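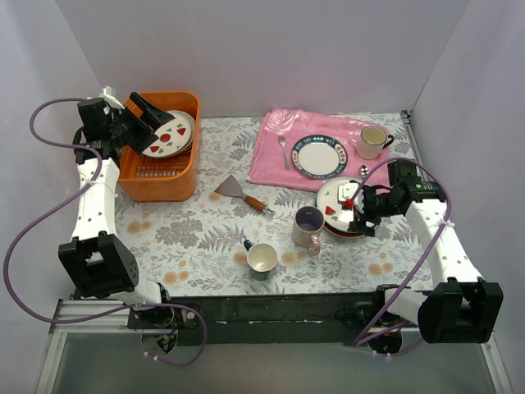 Progress report, gripper comparison, Woston bench
Prepared by Siwan Parry for Lowri Probert, Dandham
March 30, 2023

Work this period went into the table-setting and clearing tasks. Both arms are mounted on the beam and running from the same controller. Bleddyn Price rerouted the cables with a wide loop at each base, and we have had no snags at the wrist since he did it.

The stock fingers have finished their full set of 60 trials on plates, cups and flatware. The longer angled fingers from Stikex are at 32 of 60. We expect to finish that set early in the next period.

Results to date

Plates stacked flat on the table are still the hardest item. Either finger type can get under the rim of the top plate, but the stock fingers tend to bring the second plate along with it. Plates standing upright in the bin are easier for both. Mugs and cups are reliable when the handle is clear of the approach, and we now vary the handle direction between trials so the numbers are not flattering.

Cutlery on cloth depends mostly on the cloth. On the pink napkin the fingers push up a wrinkle ahead of the fork and the grasp slips. Elis Llewellyn is trying a lower closing speed and a steeper approach.

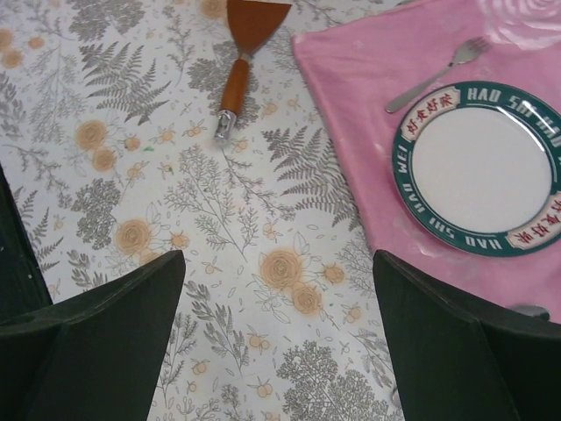 The wrist cameras have been worth the trouble. With the fingers wide open we can see the spatula handle and the fork before the arm commits, and the overhead view loses both once the forearm swings across. The weak point is shiny metal, where highlights throw off the edge finding. The patterned tablecloth also gives false edges. We are keeping it in the test because homes have patterned tablecloths.

Problems

One wrist motor ran hot in long sessions and was sent back to Griffiths. The replacement cost $159 and was fitted within the week.

Spending

We have $2,000 left in the parts line. Povilas Rätsep would like to put part of it toward softer fingertip pads, and we ask for your approval on that.

Next period

Finish the Stikex set, repeat the stacked plate trials with the new pads if approved, and send you the full results table with the trial logs.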